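Section 4. Folders and Loose Sheets

Grunddale Desk Filing Guide, revision 18
Prepared by Soledad Arrieta
Issued 10 Nov 2018

4.1 Scope

This section covers the handling of clip folders, plain folders and loose paper at a filing desk. It applies to the Skodarus clip folder, the Mets plain folder and any uncoated white sheet up to letter size. Bound books, hanging files and ring binders are covered in Section 6.

Read 4.2 and 4.3 before placing paper on the desk. The procedures in 4.4 through 4.6 may be done in one sitting or split at any numbered step.

4.2 Before you start

Clear a working area in front of the chair at least as wide as two open folders side by side. Boxes and crates may stay on the desk if they stand at the back or along one side and do not lean over the working area.

Set out the following:

- clip folders, empty and closed
- one plain folder for each batch
- index labels (order code Zomen 3206)
- a soft pencil

CAUTION: Keep drinks off the desk during all procedures in this section. Wet sheets must be dried flat under 4.8 before filing.

NOTE: Labels are applied after filling. A label written on a full folder will show pressure marks on the top sheets, so write on the label before peeling it.

4.3 Checking the clip folders

Clip folders are checked one at a time. Leave the others flat on the desk until needed. They may be stacked on each other with the clips at the same end.

1. Turn the folder so that the clip is on your left.

2. Take the left edge in your left hand, near the clip, and support the lower right corner from underneath with your right hand. Lift the folder slightly off the desk.
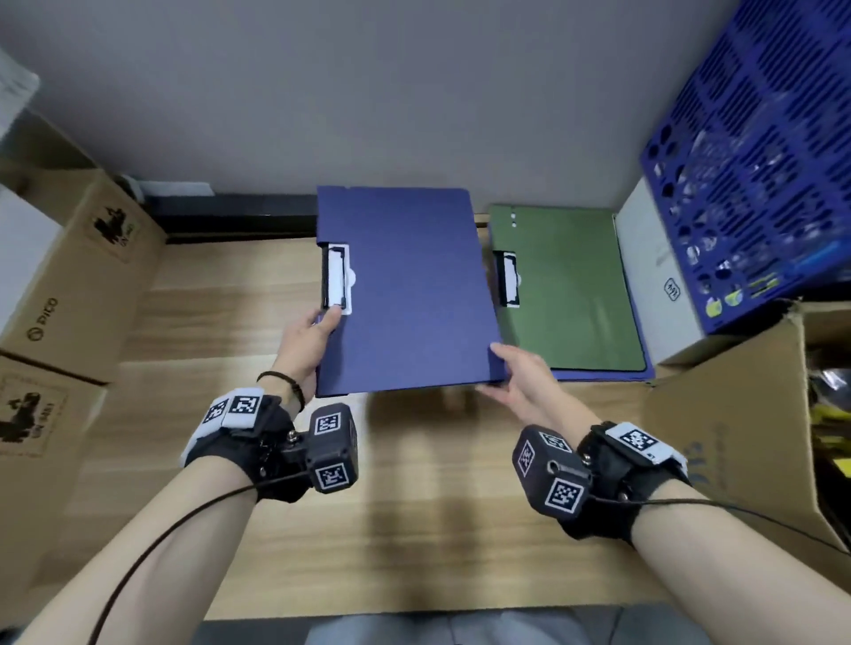
3. Look along the cover for bends. A folder that does not lie flat when set down goes to the reject pile.

4. Press the clip open with your thumb and let it close slowly. The jaw should meet along its full length. Do not let it snap.

5. Slide one blank sheet under the jaw and pull gently. If the sheet comes free without resistance, replace the folder.

6. Set the folder down to one side. Repeat for the rest.

NOTE: Cover color has no effect on capacity. Navy and olive-green folders take the same clip. If your office assigns colors to departments, follow the chart in Appendix B.

4.4 Squaring a stack

Loose sheets must be squared before they are clipped or placed in a folder. Work in batches of no more than 149 sheets. Thicker stacks slip in the hand and leave uneven edges.

1. Gather the sheets into one pile. Turn all of them the same way up.

2. Remove staples, paper clips and adhesive notes.

3. Pick up the pile with one hand at each lower corner and hold it upright above the desk. Keep your fingers in front and do not squeeze the middle of the sheets.
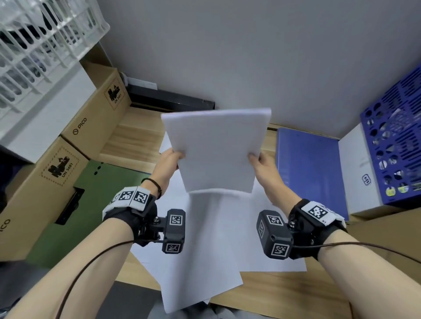 4. Loosen your grip slightly and tap the lower edge on the desktop two or three times.

5. Turn the stack a quarter turn and tap the side edge.

6. Lay the stack flat and run a finger along each edge. Pull any sheet that stands out and reinsert it.

CAUTION: Paper edges cut. Do not run a finger quickly along a fresh stack.

Sheets left on the desk at the end of this procedure are added to the next batch. Do not push single sheets into a stack that has already been squared.

4.5 Moving a plain folder

A plain folder has no clip, so its contents can slide out when it is tilted. Use both hands, including when the folder is thin.

1. Close the cover fully.

2. Hold the lower left corner with your left hand, thumb on top.

3. Slide your open right hand, palm up, under the lower right corner.

4. Raise both corners together and carry the folder level.

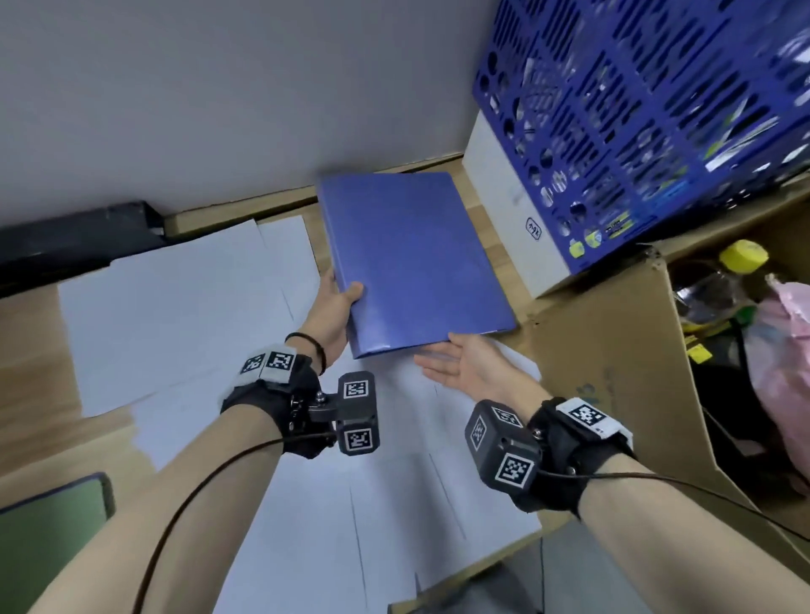

Figure 4-3. Hand positions for a plain folder, step 3.

If the desk is covered with loose paper, check that no sheet is caught against the underside before you carry the folder away.

NOTE: Light wrinkling of a glossy cover is normal and is not grounds for rejection. Replace the cover if it has split along the fold.

4.6 Sorting loose sheets

Use this procedure when a pile has been spread out and its order is not known.

1. Place the receiving clipboard or folder to the left of the pile.

2. Lift one or two sheets at a time, holding them low with both hands so that the upper part stands clear of the pile.

3. Check both sides. Blank sheets go back to stock if they are clean and have no creases.

4. Place creased sheets face down in a separate pile. Flatten them under a closed folder overnight.

5. Continue until the desktop is clear, then square each pile as described in 4.4. 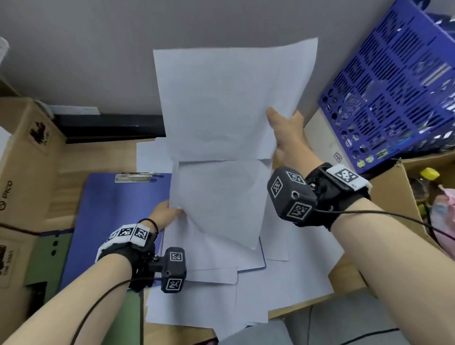

Figure 4-4. Lifting two sheets from a spread pile, with the clipboard at left.

4.7 Filling and storage

Open the clip fully before inserting a squared stack. Push the stack in until it touches the stop, then close the clip by hand. The rated capacity of the Skodarus folder is 32 sheets. Overfilling bends the jaw and voids the replacement terms in Section 9.

Store filled folders flat, clips at alternating ends. Check stored folders each January and replace any clip that shows rust.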